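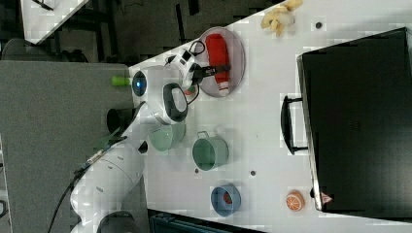 A red squeeze bottle on a grey plate, with a mug and a cooking pot on the same table.

Toy kitchen sets, also sold as play kitchens or pretend cooking sets, are small copies of cookware, dishes and food meant for children's play. A set usually holds pans, a pot, a cup, plates and a few pieces of imitation food. The larger ones run to 100 pieces, a total that tends to be reached by counting every lid and slice separately.

Contents

Makers favour muted colours such as sage, mint and grey, which are often described in catalogues as "calming". The evidence for this is thin, and the colours may appeal more to the parents who pay. Scale is rarely consistent. A strawberry may be close to life size while the stove beside it would not hold a real saucepan. 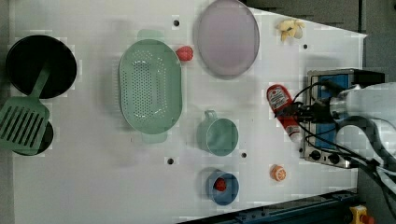
Pans, a colander, a cup and toy food set out near a small silver and blue stove.

Play food is made in hard plastic, wood, felt or soft filled cloth. Fruit is common, and condiment bottles turn up often, sometimes with labels copied from grocery brands. Whether a label adds anything to the play, or only familiarizes children with the brand, is disputed.

Claimed benefits

Sellers commonly credit the sets with building vocabulary, sharing and an interest in healthy eating. In October the play researcher Indira Warrier reviewed 30 such claims from packaging and found that 14 cited no source at all. Meenakshi Shetty, a preschool teacher, has replied that children sort, serve and trade the pieces whatever the box promises, and that this is reason enough to keep a set in the room. 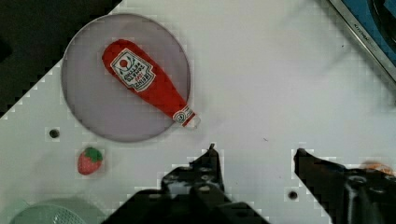

The healthy eating claim is the weakest of them. Serving a toy strawberry has not been shown to make a child eat a real one, and sets that include fruit generally include sauces and sweets as well. Warrier allows that naming foods during play may help with vocabulary, but notes that a picture book does the same job and takes up less of the cupboard.

Age labelling also varies. Some sets are marked for children from age 2, although small loose pieces can be a choking hazard at that age and should be checked before use.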